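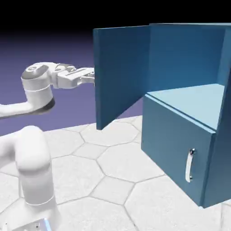
Chapter 4
Buying a Simulator Kit: What You Get for Your Money

I spent most of one February trying to get a robot arm to open cupboards, and I never once left my desk. No screws, no bruised knuckles, no arm in the room at all. The whole business ran on a laptop with a noisy fan, using a package called Flaltelska, and by the end of the month I had strong opinions about it. You're going to get most of them in this chapter!

Flaltelska is sold by a small firm called Irusden. You pay by the seat, and for that you get a ready-made arm with a two-finger gripper, a set of household furniture for it to work on, and a scripting window where you tell it what to do. The furniture pack is the bit I'd pay for on its own. There are 39 pieces in the version I used, mostly cabinets and drawer units, and every door and drawer has its own hinge or runner that you can make stiffer or looser with a slider.

Why so much fuss over cupboards? Well, try opening one slowly and watch your own hand. A door swings in an arc, so your wrist has to turn as you pull. A drawer comes straight out, but it'll jam if you tug at a slant. An arm that can pick up a block all day long may still make a terrible mess of a plain cabinet door (mine did, for 70 attempts in a row, until I noticed I had the hinge on the wrong side in my script).

My colleague Surachet Noiphan prefers a rival kit, Fustex, and we've argued about it over more lunches than I'd like to admit. His case is a fair one. Fustex handles friction better, and it'll run 200 cabinets side by side on a decent machine, where Flaltelska starts to crawl long before that. My case is that I had a working scene in Flaltelska before my tea went cold, and with Fustex I was still reading the manual the next morning.

There's also Tsuchiya, an add-on which swaps in new colours and floor patterns between runs so that your arm doesn't learn to rely on one particular look. It works with both kits. I left it out at first and regretted it - my script sailed through on the one cabinet I'd been using and fell apart when I changed the paint.

You won't need to buy anything to follow along. The trial version of Flaltelska stops after 300 runs, and the exercises fit inside that if you save as you go. We'll start with installing it, then set up a single door with a stiff hinge, and leave drawers for section 4.3.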